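Subject: Re: [home-chores] Still waiting on the machine that tidies the junk drawer
List: home-chores discussion, Nidis archive
Date: January, 9:40 pm

A member of the list wrote:
> I keep reading that a robot will be doing my housework any minute now.
> Can any of them do a plain dull job yet, like sorting out a pile of
> chargers and extension cords? My drawer at home is a disgrace.

Well, I am so glad you asked about cords, because cords are the thing I go on about at dinner until everyone leaves the table. We have been working on that very chore at Mastareo since last winter (in the Bratham building, second floor, for those who remember it), and I'd love to tell you it's solved.

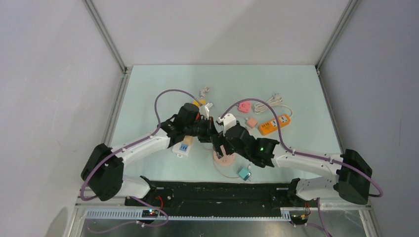 Reading time: 2 minutes

The short version is "partly." A solid block with flat sides is a friendly thing to pick up. You go down, you close, you lift. A cord is a different animal - it has a plug at one end that wants to be held and three feet of tail that wants to catch on everything else. In our last long run we made 471 attempts at single items, and the cubes went into the bin 93 percent of the time. Anything with a tail managed 40 percent, and I was generous with the scoring!

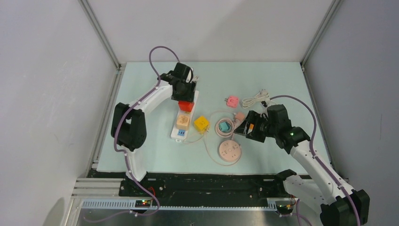
My own pet subject is what order to do things in, and I think it matters more than clever fingers. You or I would glance at a heap and know which piece to free first without thinking about it. Take the little teal block with a loop of pale pink cable around it: should the arm go for the block and risk dragging the loop along, or move the cable first and then come back? Our planner, which we call Yagi, still picks the wrong one more often than I'd like, and then we all stand there groaning.
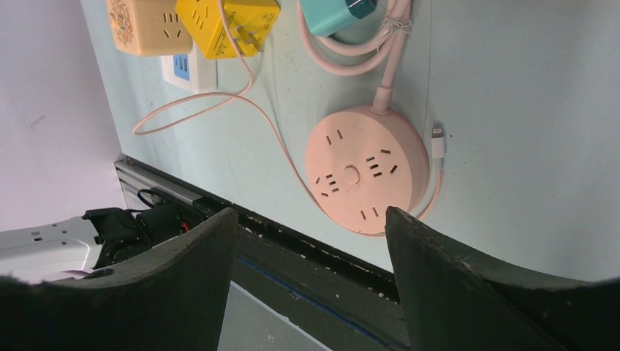

So I'd say two arms help a great deal, one to hold and one to pull, but they are slow, and a patient ten-year-old would beat them with time left over for a sandwich. For shop-floor work, where the same part shows up the same way all day, I'm much more hopeful. For your drawer, I'd give it a few more years and buy a bag of twist ties.

If anyone on the list has tried this with braided cords, please write to me, on or off list. I'm usually up late.

Warm wishes from Bratham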